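作業ノート　2023年8月11日(金)

印刷する | メールで送る

『Drotinero』16mmプリント、試写前の点検つづき。今日は字幕のズレと音、あと缶の整理。祝日で外が静か。エアコンは朝から入れっぱなし。

缶は6つ。前回の点検票だと第3巻と第4巻のラベルが逆になっている、とあったが、開けたら中身とラベルは合っていた。逆なのは点検票のほう。票を書いたのは自分。訂正線を引いて日付を入れた。前の字は消さずに残してある。

第1巻。リーダーの白が短い。たぶん昔どこかの映写室で切られて、そのままつながれている。スプライスはテープ、両面、気泡あり。Karen(ビュワーのほう。編集台ではない)に通したらスプライスのところで一瞬浮く。映写機だと外れるかもしれないので貼り直した。古いテープは剥がすと糊が残る。綿棒で少しずつ。ここで急ぐとベースに傷がつくので、音楽も止めてやった。

第2巻。左側のパーフォレーションに欠けが続く箇所。修復テープで補強。前半の駅のシーンに縦傷、緑っぽい。乳剤面まで届いている。どうにもならない。上映では出る。チラシに「プリントの状態により傷や音の乱れがあります」と入れるよう頼むこと。前回忘れて終映後にロビーでだいぶ聞かれた。

第3巻、問題なし。びっくりするほどきれい。たぶんこの巻だけ焼き直しだと思う。エッジコードの記号が他の巻と違う。色も少し青に寄っている。他の巻は退色して赤茶に寄っているから、2巻から3巻に変わったところで急に冬が来たみたいになる。これはこれで面白いのだが、監督が見たら怒りそう。

第4巻、匂いを嗅ぐ。酢酸臭、少し。検査紙を入れて蓋をした。明日の昼に色を見る。他の缶とは棚を分けた。棚の下段、扉に近いほう。間違えて戻さないように養生テープで「4別」と書いて貼ってある。はがさないで。

第5巻、巻きがゆるい。巻き直し。終わりの方に折れ癖。平らなところに重しをして一晩おくという手もあるが、16mmであまりやったことがないので保留。Kalniņšの人に聞いてからにする。

第6巻、エンドクレジットの途中で終わっている。もともとこうなのか、欠けたのか不明。手元の採録シナリオには最後に海の音だけの黒味があると書いてある。プリントには黒味なし。海の音もない。Kalniņšに問い合わせメール送信済み(今日の昼)。返事は来週だろうな。向こうは夏休み。

字幕のこと。

投影字幕は映像にぜんぜん合っていない。原因はだいたい分かった。字幕の元データがPALのビデオから起こされている。つまり毎秒25コマで取ったタイムコードをそのまま24コマの映写に当てている。最初のうちは気にならないのに、後半になると字幕がどんどん先に出る。しゃべる前に答えが出てしまう。食卓の口論のところなんか、父親が黙っているのに字幕だけ怒鳴っている。

全体を伸ばせば直るはず、で伸ばした。前半は合った。ところが57番の字幕から先がまたずれる。今度は遅い。計算が違うのかと思って二回やり直したが同じ。

しばらく悩んで、ディマス・セティアワンさんに画面を見てもらったら、57番の直前でビデオ版に一カット余計にあるのではないかと言う。確認。あった。窓辺の祖母のカット。プリントにはない。ビデオ版だけの追加か、プリントの方が検閲か何かで抜かれたのか。スプライスの跡はないから、少なくともこのプリント上で切ったものではなさそう。ネガの段階か。そこの長さ分だけ以降を全部前に詰めたら最後まで合った。半日これで潰れた。

メモ:字幕のオペは手動送りの予定なので、本当は厳密に合っていなくてもいい。ただ自動送りを予備に仕込んでおくと、オペが落ちた時に助かる。去年それで助かっている。

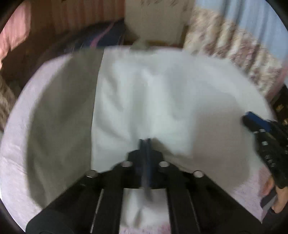
手動送りの人は、きっかけになる音を台本に書き込んでおくこと。台詞が聞き取れなくても「戸が閉まる」「犬」「汽笛」で拾える。言葉が分からない映画ほどこの書き込みが効く。今回の台本は余白が狭くて書きにくいので、右側を広く取って刷り直したものをファイルに入れた。古い方は裏紙へ。

字幕の文言も少し直した。「彼は帰って来ないだろう」→「帰らないよ」。一行の字数が多すぎて読み切れない。原語では一息で言っている台詞なので、短い方が芝居に合う。翻訳者には今晩まとめて一覧で送る。勝手に変えたと思われないように、直す前と後を並べて書く。方言の箇所は触っていない。自分には判断できない。

一箇所だけ意見が割れている。姉が弟を呼ぶときの愛称を訳すか、カタカナで残すか。ディマスさんは残す派。音が三回くり返されるところに意味があるから、と。自分は最初の一回だけ訳して後は残すのがいいと思ったが、それだと観客が別人だと思うかもしれない。翻訳者に決めてもらう。

音。

光学トラック。1000Hzの基準信号を通して左右レベルを見る……と書きかけたがモノラルなので左右はない。疲れている。スピーカーの方の左右です。下手側が少し低い。アンプのつまみで合わせた。つまみの位置に鉛筆で印をつけたので、掃除のとき拭かないでほしい。

励起ランプ、交換。古いのはまだ点くが、うなりが出る。予備は引き出しの奥に残りわずか。発注するならWelleoしかもう扱っていない。Welleoは送料が高いのでほかの部品とまとめたい。欲しいものがある人は表に書き足して。月曜に締めます。今のところリストに載っているのは、励起ランプ、ベルト、スプライシングテープ、あと誰かの字で「ゲートのばね?」。「?」ではなく型番を書いて。

第2巻のサウンドにプツプツ音。掃除したら半分くらいに減った。残りはトラック自体の傷。イコライザで高い方を少し落とすと目立たなくなるけれど、バイオリンの音も一緒にしぼんでしまう。プツプツのままで行く。音楽の方が大事な映画だと思う。

通し試写、全巻80分。途中で一度も止まらなかった。巻のつなぎは映写機二台の切り替えでやったが、第5巻から第6巻への切り替えを一拍早まった。キューマークが薄くて見えない。誰かが前に丸く引っかいた跡があって、それを本物と見間違えた。本物はもう少し後ろの右上。自分用のキューシートに直前の絵を書いておく。「女が傘をたたむ→振り返る→マーク」。他の巻も同じ書き方でそろえる。

ピントは第3巻で合わせ直しが要る。やっぱりこの巻だけベースの厚みが違うのか、カールの向きが逆なのか。始まってすぐ手を動かせば客には分からない程度。第4巻の頭でまた戻す。忘れるとそのあとずっと甘い。キューシートに赤で書いた。

通しで見て思ったこと(作業と関係ないので読み飛ばしてよい)。

ビデオで見ていた時は後半が長いと思っていた。今日は長くなかった。速度の差もあるだろう、むしろ映写の方が遅いのだが。父親が畑の端を歩くだけのカットで、粒子がざわざわ動いていて、それを見ているうちに終わった。ビデオだと粒子がつぶれて、ただの灰色の空だった。配信で一度見た人にも来てほしいが、それをチラシにどう書いたらいいか分からない。「粒子が動きます」では来ないだろう。

あと、祖母のカットがない方がいいと思う。ある方では祖母が窓から見ていたことになって、次の口論がその祖母の目線に引っ張られる。ない方だと、いきなり怒鳴り声。びっくりする。監督がどっちを正としたのか知りたい。Kalniņšへの追伸に書く。

上映は9月。それまでの残り作業、思いつくまま。

・第4巻の検査紙、明日昼に見る。色が変わっていたら缶を換気、返却先にも連絡
・第5巻の折れ癖、返事待ち
・第6巻の欠落、返事待ち。返事がなければそのまま上映、解説で一言触れるか相談
・字幕の修正一覧を翻訳者へ(今晩)
・自動送りの予備データを別の機械にもコピー
・キューシート清書。今のは自分しか読めない
・Welleoの発注、月曜締め
・映写窓のガラス拭き。内側だけでなく客席側も。脚立要る
・解説の時間、前に置くか後に置くか。前に置くと祖母の話ができない。後がいい気がする
・リワインダーの左軸に油。きゅうきゅう言う

字幕用のプロジェクタは縦位置を少し下げた。画面の下に黒い布の帯があって、そこに出す方式。客席の前の方だと前の人の頭で隠れる。右縦書きで出す案も出たが、そうすると一行の字数からぜんぶやり直しになる。今回は無理。座席をずらして置くことで逃げる。椅子の並べ方は図を書いてドアの裏に貼っておくので当日の人は見てください。

片付け。手袋が足りない、買う。フィルムクリーナーの蓋が空いたままだった、閉めて帰ること(自分です)。鍵はいつもの所。第4巻だけ別棚、くどいけど。

ページの先頭へ戻る
お問い合わせ:フィルム作業室　|　記事・画像の無断転載はご遠慮ください　© フィルム作業室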